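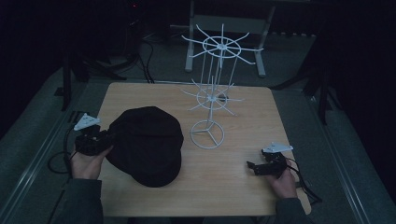

A black cap and a white wire rack with two tiers of arms.

Why do hats need their own rack?

Think about where your hat lives at home. Maybe it hangs on a hook by the door. Maybe it lies under your bed and you find it again in November, when your ears are cold. A shop cannot keep its hats under a bed. People must see them, touch them and try them on, and at the end of the day all the hats should still have a good shape.

For this, many shops use a spinner rack. To spin means to turn round and round. The rack has a pole in the middle, and arms come out from the pole on every side, like the spokes of a bicycle wheel. On many racks of this kind you can push one arm gently and the whole top turns. You stand still and the hats come to you!

Look at the rack in the picture. It has eight arms on the lower level and eight longer arms on the upper one. At the end of each long arm there is a short tip which points up. Can you guess what the tip does? It is a little stop. If somebody bumps the rack, a hat will slide along the arm, meet the tip and stay there.

Now look down at the foot. It is a ring, and it is wide. Try this at home with a pencil: stand it on its flat end and blow. It falls over very easily. Now press the pencil into a big flat lump of modelling clay and blow again. The wide foot makes it much harder to tip over. A rack full of hats needs the same help.

Which hat goes where?

Aileen Dalisay has a small hat shop in Trundside, with 126 hats in it. She told us that she always fills a rack in the same way. First she puts one hat on the left side, then one on the right side, then one at the front and one at the back. If all the hats were on one side, that side would be heavy and the rack could lean. You can feel this yourself when you carry a shopping bag in one hand only.

Soft hats and stiff hats are not treated the same. A soft flat cap or a beret can hang from an arm and it does not mind. When it gets some folds, you smooth them with your hand. A straw hat is different. If it hangs badly for many weeks, its brim can bend, and a bent brim is difficult to make flat again. Aileen puts her straw hats on round wooden blocks, which have the shape of a head.

She also has a rule about colours. "Dark hats next to light hats," she says, "or the black ones disappear." A black cap beside another black cap looks like one big lump from far away.

Make a small rack

You need a cork, eight paper clips, a pencil and a lump of modelling clay. Ask a grown-up to make a hole in the bottom of the cork. Push the pencil into the hole and stand the other end in the clay. Open the paper clips so that they are long, then stick them into the side of the cork all the way round. Bend each end up a little - this is your stop.

Cut tiny hats from felt and hang them up, one on each side in turn. Then put them all on one side and see what your rack does.

New words

Brim: the part of a hat that sticks out at the bottom.
Crown: the top part of a hat, where your head goes in.
Tier: one level of something that has several levels, for example a cake.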